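Giving up the second coffee

05/03/2021

I stopped drinking coffee after lunch in August and have mostly kept to it. A few people have asked how it went, so I am writing it down in one place.

I was having four a day. One at home, one at the Kaplan bakery on the way in, one mid-morning and one at three o'clock. I slept badly and blamed the mattress, then the neighbours, then the new streetlight on our side of Mernley Road. My doctor asked what I drank and when, and after I told her she didn't say much else.

How I went about it

I didn't quit outright. I tried that in my twenties and had a headache for most of a week. I dropped the three o'clock one first and kept everything else the same for 17 days. Then I dropped the mid-morning one. The bakery coffee I shifted to weekends, partly for the money. The one at home I still have, and I don't plan to give it up.

The first few afternoons were rough. I work in rates and billing, and from two until four there is not a lot to keep a person awake. Gisela Arancibia, who has the desk across from mine, gave up sugar at the same time and we were poor company for each other. By the second week I noticed I was hungry at three, so I started bringing an apple and some cheese. It turned into a habit and I still do it.

Sleep took longer to come right. I was expecting a change within days and didn't get one until close to the end of the month. I now fall asleep in 15 minutes or so on a normal night, where before I would lie there and listen to the trucks.

What I drink now

In the afternoon it's usually rooibos, or peppermint if I've had a big lunch. I don't care for most fruit teas. They smell better than they taste. Vicente Figueroa put me on to roasted barley tea, and it's the closest in colour and bitterness to what I was missing. I pay $22 for a large bag of it and one bag lasts me well into the next month.

Decaf I tried and left alone. The good stuff is fine, but I found that one decaf made me want a proper one.

I also changed from a tall travel cup to an ordinary mug. It holds less and it goes cold if I forget it, so I sit down and finish it.

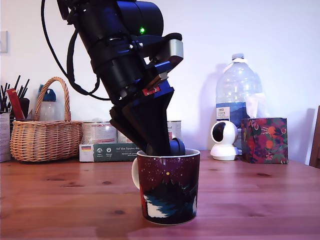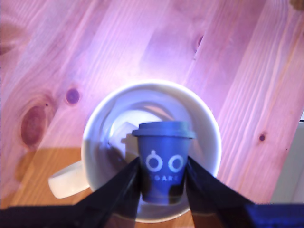 Things I would do differently

I would start on a holiday. Doing it in a work month, with the quarterly notices going out, made the tired days longer than they needed to be.

I would also tell fewer people. Everyone has a view on coffee. My brother-in-law sent me three articles saying it's good for the heart, and an aunt sent one saying the opposite. I read the first paragraph of each.

The weekend coffee needs a bit of care too. I had two large ones at Polholm when we drove up for the long weekend, both after lunch, and was awake until well past one in the morning - no mystery there. I stick to a small now and have it before eleven.

I've kept the grinder. It was a present and I use it on Saturdays and Sundays for the morning pot. The stovetop pot I gave to Itsuki, who had been using a jug and a piece of cloth.

If anyone knows where to get the barley tea in smaller bags, leave a comment. My sister wants to try it and doesn't want to commit to a kilo.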